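4.2 Placing the Wireless Base Unit

The Wodard base unit links up to 20 desk handsets. Choose its location before you register any handsets, as moving it later clears the channel scan.

1. Pick a shelf or wall spot at least 5 feet above the floor.
2. Keep the unit 4 feet or more from microwave ovens, metal cabinets and elevator shafts.
3. Connect the gray network cable to the port marked LAN. Do not use the port marked AUX.
4. Plug in the power adapter. The status light blinks amber during start-up, then turns solid green.
5. Press and hold SCAN until the unit beeps twice. Leave handsets in their chargers until the scan ends.

Note: If the light stays amber, unplug the adapter, wait one minute and repeat step 4.

In open-plan offices, mount the unit near the middle of the floor area. Low partitions and desks have little effect on range. Brick, concrete and foil-backed insulation reduce it sharply. 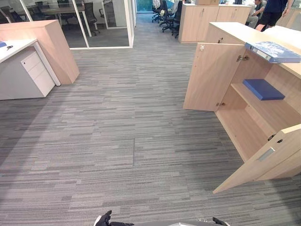 Figure 4-2. Open-plan office with carpeted aisle.

Walk the area with one registered handset in test mode (MENU, 3, 6). The display shows signal strength in bars. Write down any desk that shows fewer than two bars and add a Wodard repeater on that side of the office. See Section 4.3.

CAUTION: Use only the adapter supplied with the unit. Other adapters may damage the charging circuit and void the warranty.

CAUTION: Do not run cable across a walkway without a floor cover rated for foot traffic.

Default administrator code: 3615. Change this code before you go on to Section 4.3.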